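Version 6 of the Vallville molar restoration records. Replaces all earlier releases; do not merge with them, as record keys were reissued.

# vallville-restorations

Tabular data on direct restorations (fillings) placed in permanent molars at two dental practices, Vallville and Pisell, with recall findings. One row per restoration. No radiographs, no intra-oral photographs, no free-text notes.

Maintainer: Hiwot Tefera

## Contents

| File | Rows | Notes |
|---|---|---|
| `restorations.csv` | 962 | one row per filling |
| `recalls.csv` | varies | one row per recall visit, joined on `rest_id` |
| `codes.csv` | n/a | lookup for all coded columns |
| `CHANGES.md` | n/a | history by version |

All files are UTF-8 with Unix line endings. Decimal separator is a full stop. Empty fields mean "not recorded". A zero is a recorded zero.

## How the rows were selected

Rows were drawn from the practice management systems by a fixed query. A filling is included when:

- the tooth is a permanent first or second molar
- the material is composite, glass ionomer or amalgam
- the patient was an adult at placement
- at least one recall visit is on file

Wisdom teeth are excluded. So are temporary dressings, core build-ups under a crown, and any tooth already root-filled at the time of placement.

The Pisell practice contributed 167 rows. The remainder are from Vallville. The two sites used different charting software until the export, and Pisell charts were mapped to the Vallville codes using the Mayrhofer table, included in `codes.csv` under the prefix `MH_`. Where a Pisell code had no match, the field was left empty and `map_flag` set to 1.

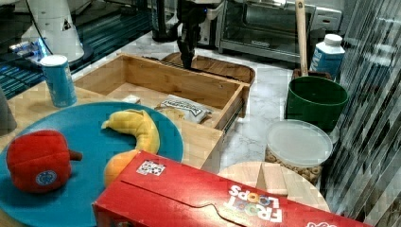

**Can two rows refer to the same tooth?**

Two or more rows share a `tooth_id` when a filling was replaced, or when separate surfaces were filled at separate visits. Use `rest_id` as the key and treat `tooth_id` as a grouping variable. Patient-level grouping is available through `pt_id`, and standard errors should be clustered on it.

## Columns in restorations.csv

| Column | Type | Meaning |
|---|---|---|
| `rest_id` | string | unique key |
| `tooth_id` | string | pseudonymous tooth key |
| `pt_id` | string | pseudonymous patient key |
| `site` | V, P | practice |
| `fdi` | integer | tooth number, FDI two-digit notation |
| `surfaces` | string | any of M, O, D, B, L, in that order |
| `material` | code | see `codes.csv` |
| `liner` | 0, 1 | liner or base placed under the filling |
| `isolation` | code | rubber dam, cotton roll, other |
| `operator` | code | pseudonymous |
| `age_band` | code | patient age at placement, in bands |
| `map_flag` | 0, 1 | at least one field could not be mapped |

The `surfaces` column uses L for the inner surface in both arches. Pisell charts used P (palatal) for upper teeth. These were changed to L during mapping and the flag was not set for that change.

## Columns in recalls.csv

| Column | Type | Meaning |
|---|---|---|
| `rest_id` | string | join key |
| `days` | integer | days from placement to recall |
| `margin` | code | intact, stained, gap |
| `fracture` | 0, 1 | fracture of filling or tooth |
| `caries` | 0, 1 | new decay next to the filling |
| `sens` | 0, 1 | sensitivity reported by the patient |
| `outcome` | code | in place, repaired, replaced, extracted |

`outcome` is the state at the end of the visit. A filling found fractured and replaced on the same day has `fracture` = 1 and `outcome` = replaced, and its replacement appears as a new row in `restorations.csv` if it meets the selection rules.

Recall intervals are not regular. Practices set them according to the patient's risk of decay and gum disease, so patients with more disease are seen more often. Any time-to-failure analysis has to deal with this. Interval-censored methods are the minimum. A plain Kaplan–Meier curve using the visit date as the failure date will overstate survival.

## Checking

Hiwot Tefera compared 500 rows against the original charts, field by field. Disagreements were corrected in place and are listed in `CHANGES.md`. The fields most often corrected were `surfaces` and `liner`. The unchecked rows should be assumed to contain errors of the same kinds.
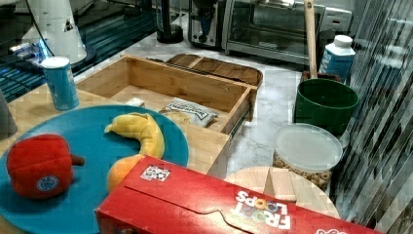
`isolation` needs more care than the other fields. At Vallville it is a required entry and defaults to cotton roll, so a share of the cotton roll entries will be visits where the operator left the default alone. At Pisell the entry was optional and is often empty. The two sites should not be pooled on this column without a sensitivity check.

`sens` depends on the patient mentioning it or the clinician asking. No scale or cold test was used.

## Known problems

- `material` does not separate bulk-fill from conventional composite.
- `operator` codes are not comparable across sites. One clinician who worked at both has two codes.
- Some fillings have no `days` value at the first recall where the placement date was missing from the chart. Drop them from survival work; they are usable for cross-sectional counts.
- Fillings lost between visits and replaced elsewhere appear as replaced at the next recall, with no indication of when.
- Teeth with no recall on file are absent by design, which removes patients who moved away or stopped attending.

## Privacy

Names, addresses, dates of birth and calendar dates were removed before export. Intervals in days are relative to placement. Age bands at either end were widened where a band held very few patients. Keys were generated at random and the link file is held at the Vallville practice. Do not attempt to re-identify patients or operators.

## Suitable and unsuitable use

Suitable: teaching survival analysis with clustered data, testing code that reads dental charts, descriptive work on recall patterns.

Unsuitable: ranking materials or clinicians, setting treatment policy, advising individual patients. Material was chosen by the clinician for each tooth, and deep or wet cavities are over-represented among the glass ionomer rows.

## Loading

```
python -m panditz load ./restorations.csv --recalls ./recalls.csv
python -m panditz check --strict
```

Panditz is the small loader kept in `tools/`. The strict check fails on unknown codes, duplicate `rest_id` values and recalls with no parent row. Spreadsheet programs may strip leading zeros from the keys on opening, so import those columns as text.

## Changes

The next release is planned for September. It will add a column for opposing tooth status where charted. Corrections should give the `rest_id`, the column and the value believed to be right.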